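3. De la tabacalera al patronato: lo que encontré en los libros de Henao

Confieso que llegué a este capítulo de la historia empresarial casi de rebote. Yo buscaba otra cosa (los contratos de tendido eléctrico de Grulluvura, que siguen sin aparecer) y me topé con 181 cartas comerciales de la casa Henao, atadas con cordel y sin catalogar. ¡Imagínense la alegría! Gilberto Huanca, que conoce ese archivo mejor que yo, me ayudó a ordenarlas por destinatario, y ahí empezó a verse que la familia hablaba de fundaciones y becas en las mismas páginas en que regateaba el precio de la hoja.

Mi lectura, y la defiendo con cierto cariño, es que la filantropía de los Henao nació dentro del negocio. De las cartas, 75 mencionan la escuela de oficios de Clirnau, y en casi todas el dinero para la escuela se discute junto con los fletes, los seguros y la compra de los almacenes Woltance. Separar las dos cosas, como hace buena parte de la bibliografía, me parece un poco forzado.

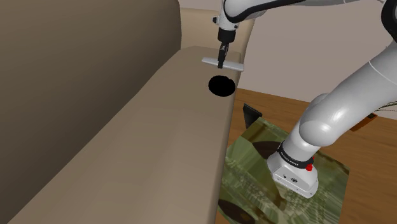 Figura 2. Brazo robótico blanco con una herramienta gris en forma de T sobre la mancha negra de un sofá, en entorno simulado.

Ahora bien, Yurani Chávez me objetó en el seminario (y con razón, lo admito) que las cartas posteriores a la venta de los almacenes tienen otro tono. Son unas 40, más secas, escritas ya por apoderados, y la escuela aparece en ellas como un gasto que conviene vigilar. Volví a leerlas enteras ese mismo fin de semana. Sigo pensando que la mezcla persiste, aunque reconozco que el fundador firmaba con otro entusiasmo, y que sus herederos preguntaban mucho más por los recibos. En el apartado siguiente comparo ambas tandas con los libros de caja, que por suerte se conservan casi completos.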